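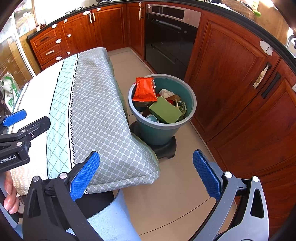

Helmi Kuusisto wrote in on Monday that her left gripper kept squeezing after she let go of the trigger, and could we please put everything we know in one place. Yes! Gladly. The sticky jaw fault has taught us more about these hand-held grippers than any smooth week ever did, so read on, and keep sending us your cases.

What is the sticky jaw fault?

You release the trigger and one finger stays where it was, or creeps back late. The recording shows the jaw as open while the pads are still pressing on something. With a cushion you may not notice at all, because the fabric gives. With a glass you will notice right away.

Which grippers have it?

Every confirmed case so far is a two-finger Grallbridge with the old return spring. Serial numbers below 1471 have that spring unless somebody has swapped it. The number is inside the battery door, and yes, you need a flashlight.

Is it dangerous?

It can pinch. The motor assist isn't strong, but a fingertip caught between the pads hurts, and Dirk Koster has the bruise to prove it. Keep your free hand on the far side of whatever you're lifting, away from the pads. If a jaw won't let go, hold the power button until the light goes out and then push the fingers apart by hand. Please don't pry with a screwdriver. We've lost two pads that way.

Why does it show up so much with soft furnishings?

This is my favorite part! Lint. Fuzzy cloths and cushion covers shed tiny fibers, the fibers work their way into the pivot, and a tired spring can't push through them. We opened up one gripper from the Hernholm kitchen sessions and pulled out a little gray felt ring, perfectly round, like something you'd find in a watch. Textured pads also hang on to fabric, so a slow release can look like plain grip until you try it in empty air.

How do I test mine?

Close and open it 24 times with nothing between the pads, at normal speed. Watch the fingers, not the screen. One late return is enough to count as a fail. Then do it again with a folded towel, since a few units only stick under load. (Dirk's passed in the air and failed on the third towel squeeze.)

I use two grippers. Do I have to stop both?

Only the one that fails. You can finish single-handed tasks with the other, but leave two-handed lifts and folds until you have a working pair.

Can I just clean it?

Cleaning helps for a while. Brush the pivot with a dry, soft brush and blow out the lint. No oil, ever. We tried it, and by Friday's standards it was a disaster: the oil caught more fiber than before and the jaw locked solid. A cleaned gripper with the old spring still needs the new one.

How long does the new spring last?

The Murell spring ran 2000 cycles on our bench with a dirty pivot and came back every time. We're still running it, mostly out of curiosity.

What happens to recordings made with a sticky gripper?

Keep them! We've flagged 791 clips so far. The video is fine, and only the jaw reading is off. Mrema, our checking script, compares the reading with the pad position and marks the mismatch. Add the word "sticky" to your session note if you suspect something, even if you're not sure.

How do I get a spring?

Write to the repair desk with your serial number and say which hand you use it in. Springs go out in a small padded envelope with two spare screws, and the swap takes one small hex key. Left and right springs are different, and the left one has a dab of yellow paint.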